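4. Setting Up Your Cludard Label Printer

4.1 Choosing a spot 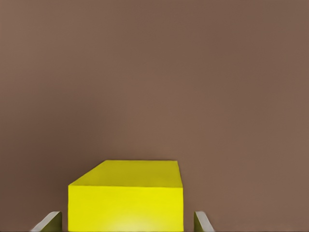 Fig. 4. Plain brown surface with yellow block.

The Cludard is a calm machine on a level surface and a noisy one everywhere else. Clear a space before you open the carton, and put your coffee somewhere you will remember it.

1. Set the printer on a flat, hard surface. A bed is flat only in theory.
2. Leave 9 inches behind the unit for the paper to feed.
3. Plug the power cord into the wall, then into the printer. Do not press the button yet. We know it is tempting.

4.2 Loading the roll

Each Prarnier roll holds 500 labels. The starter roll in the carton holds 200, so please resist labeling the cat.

1. Lift the lid until it clicks.
2. Drop the roll in with the labels facing up. If they face down, the printer will run happily and print nothing at all.
3. Pull the first label past the cutter and close the lid with both hands.
4. Now press the button. The light blinks green nine times and stays on.

CAUTION: The cutter is sharp. It does not care whether the printer is switched off.

NOTE: If the light turns orange, the lid is not shut. If you are sure the lid is shut, open it and shut it again anyway.

4.3 First print

Hold the button for three seconds. The test label should read TRONDVILLE in dark, even letters. Faint letters mean the print head needs a wipe with a dry cloth. For crooked letters, go back to 4.2, step 2, and try to look surprised.

Network setup is covered in section 5. Allow an evening.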